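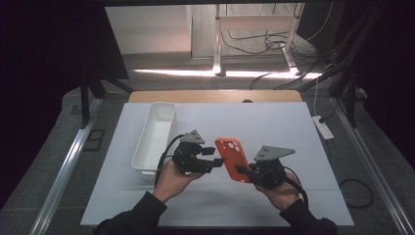 日用品取り扱い作業の自動化

出典:作業自動化小事典

日用品取り扱い作業の自動化(にちようひんとりあつかいさぎょうのじどうか)とは、家庭や小規模な作業場で人間が手で行っている雑多な作業、すなわち物を拾う、向きを変える、立てる、入れる、畳む、拭く、戻すといった動作を機械に行わせる試みの総称である。英語圏の文献では「everyday manipulation」などの語が当てられるが、日本語の定訳はなく、業界では単に「雑用」と呼ばれることが多い。

自動車の溶接や基板の実装が数十年前から機械の仕事となっているのに対し、スマートフォンケースをトレイに入れる作業は、本項執筆時点でも条件付きでしか自動化されていない。条件とは、照明、ケースの材質、トレイの位置、および開発担当者が隣に立っていることである。

目次
1 概要
2 用語
3 歴史
4 技術的課題
4.1 把持
4.2 両手作業
4.3 軟らかい物
4.4 失敗からの復帰
5 教示データの収集
6 代表的な課題
6.1 スマートフォンケース
6.2 洗濯物
6.3 食器
6.4 引き出し
7 作業場での導入
8 家庭での導入
9 評価の方法
10 批判
11 脚注
12 関連項目

概要

人間の手仕事のうち、産業用ロボットが早くに引き受けたのは、同じ場所に同じ物が同じ向きで届く作業であった。こうした作業では、機械は対象物を理解する必要がない。部品が届いているはずの座標へ行き、掴み、別の座標で放せばよい。部品が届いていなかった場合も、機械は同じ動作を滞りなく行う。

家庭にはこの前提がない。台所の同じ棚に同じ鍋が戻るとは限らず、戻す人間が複数いる世帯では鍋の所在そのものが議論の対象となる。小規模な作業場も事情は近く、多品種少量の梱包や検品では、午前と午後で扱う品物が入れ替わる。専用機を設計している間に商品のほうが廃番になるため、長らく「人を雇うのが最も速い」とされてきた。

2010年代後半以降、動作を一つずつプログラムする代わりに、人間の実演を大量に記録して機械に学習させる方法が広まり、この分野は再び活気づいた。デモンストレーション動画の品質は著しく向上した。家庭の散らかり具合に目立った変化は報告されていない。

用語

雑用
本分野の対象となる作業全般。学術論文では「非構造化環境における接触を伴う操作」と書き、口頭では雑用と言う。

把持(はじ)
物を掴んで保つこと。読みを「はあく」と誤る新人が毎年現れる。

エンドエフェクタ
ロボットの腕の先に付く道具。指が二本のもの、三本以上のもの、吸盤などがある。二本指のものは平行グリッパーと呼ばれることが多いが、指が平行に動かない製品にもこの名が使われるため、カタログを読む際には注意を要する。

教示
人間が機械に動作を示すこと。腕を直接動かして教える方式、離れた場所から操縦する方式、グリッパーを人間が手に持って作業する方式などに分かれる。

成功率
後述する。立場によって定義が異なる。

歴史

物を掴む機械の研究は古く、初期の関心はもっぱら積み木に向けられていた。積み木は硬く、角があり、変形せず、研究者に抗議しない。この時期に確立された手法の多くは積み木に対して現在でも有効である。

1980年代から90年代にかけては多指ハンドの研究が盛んになった。人間の手を模した精巧な機構が数多く作られ、いずれも美しく、多くは展示ケースの中で余生を送っている。制御すべき関節の数が増えるほど故障する関節の数も増えるという関係は、当時すでに経験的に知られていた。

2000年代には家庭用の掃除機型ロボットが普及し、機械による家事が実現したと広く宣伝された。ただし、掃除機型ロボットを走らせるには床の物を片付ける必要があり、片付けは人間の担当のまま残された。この役割分担を不服とする声が、床の物を拾う機械への需要の一部を形成している。

その後、深層学習の導入により画像から物体を見分ける能力が急速に向上した。これによって機械は、自分が掴み損ねた物の名前を高い精度で言い当てられるようになった。

近年の中心は模倣学習である。人間の作業を手先の動き、指の開閉、手元の映像としてまとめて記録し、似た状況で似た動きを出力する模型を訓練する。考え方は職人の「見て盗め」に近いが、弟子は文句を言わず、代わりに電力を消費する。

技術的課題

把持

人間は物を掴む前に、その重さ、滑りやすさ、壊れやすさをおおむね見当づけている。さらに指先が触れた瞬間に滑りを感知し、意識することなく力を足す。二本指のグリッパーの多くはこうした触覚をもたず、閉じる命令と開く命令の間のどこかで物が保たれていることを期待する。

把持の失敗は大きく、掴めない、掴んだが落とす、掴んだまま放さない、の型に分けられる。最後の型は粘着性のある物や軽い物で起こりやすい。箱の上でグリッパーが開き、品物は指に付いたまま腕とともに帰ってくる。記録上は開いた時点で完了と数えられることがあり、後の集計で実態との差が生じる。

両手作業

片手でできる家事は意外に少ない。瓶の蓋を開ける、袋の口を広げる、布を畳む、薄い物を持ち替えるといった動作は、一方の手が保ち、もう一方が働くことで成り立つ。両腕のロボットではこの分担を時間的に合わせなければならず、左右のわずかなずれが、引っ張り合いや押し合いとなって現れる。

薄い板状の物を左右の指で挟む場合を考えると、片方が早く閉じれば物は反対側へ倒れ、片方が強すぎれば相手の指ごと押される。人間は同じことを会話しながら行う。研究者がこの差を最も痛感するのは、実験がうまくいかない日に自分の手で弁当の蓋を開ける瞬間であるという。

軟らかい物

布、ケーブル、袋、紙、食品は触れるたびに形が変わる。硬い物であれば位置と向きの数値で状態を表せるが、シャツの状態を数値で表そうとすると、数値の個数がシャツの値段を上回る。ケーブルは特に嫌われており、研究室でケーブルを片付けるロボットを開発している研究室のケーブルは、たいてい片付いていない。

失敗からの復帰

作業の途中で品物が倒れたとき、人間は舌打ちをして立て直す。機械にとってこれは別の作業であり、倒れた状態からの手本がなければ、存在しない品物を掴む動作を最後まで丁寧に続ける。収集の現場では、わざと失敗して立て直す実演を混ぜる工夫が行われるが、作業者は失敗するよう指示されると妙に上手になる傾向があり、自然な失敗を集めるのは容易でない。

教示データの収集

手本を集める方法には一長一短がある。

遠隔操縦では、実際に使うロボットを人間が離れた場所から動かす。記録された動作はそのまま機械で再現できるが、操縦は遅く、疲れる。初めて操縦席に座った者は、コップを一つ動かすのに要した時間を見て、たいてい自分の職業選択について考え始める。

これに対し、グリッパーを人間が両手に持ち、自分の腕で作業する方式がある。ロボット本体がなくても手本を集められ、作業の速さも操縦より素手に近い。反面、人間の腕が自然にとる軌道をロボットの腕がとれるとは限らない。人間は肘を逃がし、体をひねり、ときに机に身を乗り出すが、据え付けられた腕にはそのいずれも難しい場合がある。また、道具とケーブルの重さはすべて作業者の手首が引き受ける。

手元の映像は手首に取り付けたカメラや頭の位置のカメラで記録される。頭の位置から撮る場合、作業者が別のことに気をとられると、手本もそちらを向く。

データの量については諸説ある。Dimitriou方式と呼ばれる収集手順では、一つの作業につき223回の実演を最低単位とする。この数の根拠は手順書に記されておらず、考案者の所属先で最初に用意された記憶装置がその回数で一杯になったためとする説が有力である[1]。現在の記憶装置の容量ははるかに大きいが、223という数は改められていない。

収集作業そのものは単調である。品物を置き、掴み、入れ、取り出し、元の位置に戻す。戻す動作は次の実演の準備であって記録の対象外とされることが多く、結果として、入れる動作だけを学んだ機械が大量に生まれた。Hukumの作業指針はこの点を改め、戻す動作も独立した作業として記録するよう求めている。指針の改訂後、同社の試作機はトレイに入れた品物をただちに取り出すようになり、しばらくの間、誰も帰宅できなかった。

代表的な課題

スマートフォンケース

樹脂製のスマートフォンケースは、この分野で頻繁に用いられる対象物である。安価で、落としても壊れにくく、どの作業場にも一つは転がっている。

見かけに反して扱いは難しい。平らに置かれたケースは机との隙間が小さく、二本指では縁をすくい上げる動作が必要になる。縁で立てれば挟みやすくなるが、今度は倒れる。側面を押しすぎれば形がたわみ、カメラ用の開口部に指先が掛かれば予定外の向きに回る。片側を左の指で支え、反対側から右の指を添えて挟み、向きを保ったまま運ぶという手順は、書けば一行であり、実装すれば一学期である。

運んだ先が細長いトレイであれば、ケースの長辺をトレイの向きに合わせる作業が加わる。壁のある容器では、入る直前に指が壁に当たる。人間は当たった感触で位置を直すが、触覚のない機械は壁を押し続け、トレイのほうが移動する。移動したトレイに正しくケースが収まった事例も知られており、これを成功とみなすかどうかで論文の著者間に対立が生じたことがある。

色の影響もある。鮮やかな色のケースだけで訓練した模型は、黒いケースを黒いグリッパーで掴む場面で自分の指とケースを混同しやすい。Conachの試験報告には、機械が自分の指先をトレイに収納しようとした記録が残る。報告書の分類欄には「意欲的」と記入されている。

洗濯物

洗濯物を畳む作業は、家事の自動化を語る際にほぼ必ず引き合いに出される。動画では一枚のタオルが滑らかに畳まれることが多い。タオルは四角形で、裏表の区別が寛容で、ボタンがない。

実際の洗濯かごからは、裏返ったもの、絡まったもの、片方だけの靴下が出てくる。片方だけの靴下に対する正しい動作は人間の間でも合意がなく、手本の収集が難しい。ある収集班では、作業者ごとに保留、廃棄、別の片方との強引な組み合わせと対応が分かれ、学習した機械は三者の平均にあたる動作、すなわち靴下を持ったまま停止する動作を示した。

食器

皿洗いについては、食器洗い機という成功した機械がすでに存在する。残る課題は皿を食器洗い機に入れることと、食器洗い機から出すことである。前者については世帯ごとに流儀があり、機械が並べた後に人間が並べ直す現象が見られる。もっとも、この現象は人間同士の間でも古くから観察されている。

透明なグラスは奥行きを測るセンサーに映りにくく、一部の機械にとっては存在しない。存在しない物にぶつかるため、被害は大きい。

引き出し

取っ手を掴んで引くという動作は比較的早くに実現した。閉める動作はさらに簡単で、どこかを押せばよい。難しいのは中の物が引っ掛かって開かない引き出しであり、人間は隙間から指を入れ、揺すり、叩き、最後に何が引っ掛かっていたのかを見て少し恥ずかしい思いをする。機械に移植できたのは、現在のところ叩く部分までである。

作業場での導入

家庭よりも作業場のほうが条件は整えやすい。照明を固定でき、机の高さを決められ、通路に犬がいない。このため、雑用の自動化はまず小さな作業場に入るとの見方が一般的である。

携帯電話用品の梱包を行うAndtonでは、ケースを仕分けトレイに移す工程に両腕機が導入された。2022年3月14日に公表された試験結果によれば、期間中に機械が扱った1152個のうち人間の介入を要しなかった割合は「おおむね良好」であったとされ、数値は示されていない[2]。同じ報告書の付録には、介入のために配置された人員の時間が詳しく載っており、これを読んだ読者の一部は独自に割り算を行った。

同工程はその後、8月の繁忙期に一時的に人手に戻された。公式の理由は機械の保守である。現場では、作業台の向きを変えたところ午後の日差しが品物に当たり、機械が影を掴み始めたためと説明されている。ブラインドの設置により症状は治まった。この対策は学習手法の改良に比べて安価であったため、社内の技術発表会では取り上げられなかった。

機械を設計したナザール・ボイコ(Nazar Boiko)は、後に業界誌の取材で、作業場への導入に必要なものとして電源、平らな机、根気を挙げ、「電源は足りている」と述べた[3]。

導入の経済性については、一時間あたりの処理数で人間と比べる議論が多い。機械は昼食をとらず、夜間も働くという利点が強調される一方、夜間に品物を落とした機械は、朝まで拾われるのを待つことになる。始業時に床に品物が一つと、その上で規則正しく開閉を繰り返すグリッパーが見つかる状況を、現場では「夜勤明け」と呼ぶ。

家庭での導入

家庭用の汎用機は繰り返し予告されてきた。予告される発売時期は多くの場合「数年以内」であり、この表現は予告の年が変わっても更新の必要がない。

家庭への導入を妨げる要因としては、価格、安全性、設置場所、騒音が挙げられる。安全性を確保するには動作を遅くし力を弱めればよいが、遅く弱い機械が食卓を片付け終える頃には次の食事が始まる。設置場所については、両腕機を置くためにまず部屋を片付ける必要があり、掃除機型ロボットの時代と同じ問題が規模を増して再来している。

利用者側の期待にもばらつきがある。Conachが行った家庭での聞き取りには2715世帯が応じ、任せたい家事として最も多く挙がったのは「全部」であった[4]。これは選択肢になく、自由記述欄に書かれたものである。次に多かったのは風呂の排水口の掃除で、同社の試作機は防水でない。

家庭内の映像が記録されることへの懸念も根強い。動作の学習には映像が要り、映像には散らかった部屋が写る。聞き取りでは、機械が来る前に部屋を片付けると答えた世帯が多く、その場合に機械が学習するのは片付いた部屋での振る舞いである。

評価の方法

性能は通常、試行のうち成功した割合で示される。この数字を読む際には次の点が問題となる。

試行の開始条件。品物をいつも同じ位置に置けば成功率は上がる。「無作為に配置した」という記述は、配置した人間の手癖の範囲で無作為であったことを意味する。

成功の定義。トレイに入れば成功とするのか、正しい向きで入って成功とするのか、あるいはトレイの壁に立て掛かった状態を認めるのかは、文献によって異なる。立て掛かった状態を指す「準成功」という語を採用した報告もあり、この語が現れた場合、表の合計を確かめることが推奨される。

やり直しの扱い。人間が品物を置き直して再開した試行を一回と数えるか、二回と数えるか、数えないか。数えない流儀が最も好成績となる。

動画の再生速度。画面の隅に小さく倍率が記されていることがある。倍率の記載がなく、背景を横切る人物が異様に早足である場合は、相応に割り引いて見るのがよい。

これらを統一しようとする共通課題集も複数提案されている。複数あるため、統一されていない。

批判

本分野に対しては、機械が苦手な作業を無理に機械に行わせているとの批判がある。皿洗いの例が示すとおり、過去に成功した家事の機械化は人間の動作を真似ておらず、洗濯機は川で布を叩かない。腕と指に固執するのは、設計者が自分の腕と指しか知らないからだという指摘である。擁護する側は、家も道具も人間の手に合わせて作られている以上、手に似た機械が最も多くの場所で使えると反論する。議論は平行線をたどっており、双方の研究室の流し台には同程度の食器が残っている。

労働の面からは、自動化によって作業が消える代わりに、手本を作る作業が新たに生じるとの指摘がある。ケースをトレイに入れる仕事を機械に移すため、道具を持った人間がケースをトレイに入れ続けるという構図である。収集に従事する者の待遇や手首への負担については調査が少なく、Dimitriou方式の手順書にも、休憩は「適宜」とあるにとどまる。

また、成果の発表が動画に偏っていることへの不満も多い。学会の懇談会で、動画に残らなかった試行だけを上映する催しが開かれたことがあり、満席となった。次回の開催は、会場の椅子を並べる人手が足りず延期されている。

脚注

[1] 考案者はこの説を否定も肯定もしていない。
[2] Andton「両腕機による仕分け試験の結果について」。本文4ページ、付録31ページ。
[3] 取材時、机は水平器で調整中であった。
[4] 複数回答可。「全部」と記入したうえで他の項目にも印を付けた世帯が含まれる。

関連項目

エンドエフェクタ
遠隔操縦
食器洗い機
多品種少量生産
模倣学習
靴下(片方の)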